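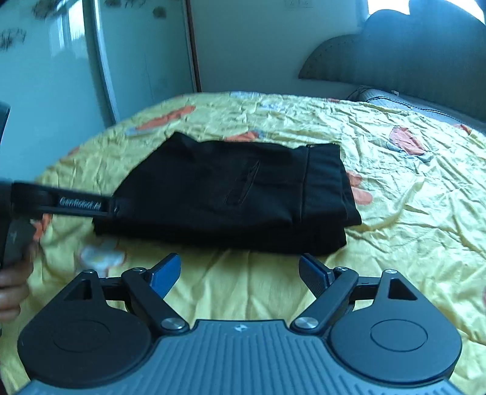

Student Work > Education Seminar > Projects

Reading Buddies at Grirkolov: What Happens When Older Kids Teach Younger Ones
Project report by Silviu Chiriac

My question was simple: do second graders read more when their reading partner is a student a few years older? I picked it because I had a reading buddy myself and still remember the books!

Grirkolov School pairs every second grader with a sixth grader for two short sessions a week. I sat in from August until the fall break and kept a log for 24 pairs. Each younger child also had a card where they wrote down any book they finished at home.

The Monday sessions were my favorite. The sixth graders came in loud and then got very serious about doing the voices. One pair spent three weeks on a single book about a lighthouse because they kept stopping to draw maps of it.

By the end the cards listed 80 finished books. In the same weeks, the Nukport class, which has no buddy program, listed 39. The Nukport class is a little smaller and their library was closed for part of the time, so I can't say the buddies caused the whole gap. I would love to see someone run this again with two classes in the same building.

What surprised me most was the older students. Several asked to borrow the picture books so they could practice at home, and their teacher, Ms. Egger, told me two of them had never volunteered to read aloud before – now they argue over who goes first.

Next time I would interview the parents too, and start the cards a week earlier, as some children lost theirs and had to begin again.

Contact the seminar office | © Basemance College Student Projects | Back to top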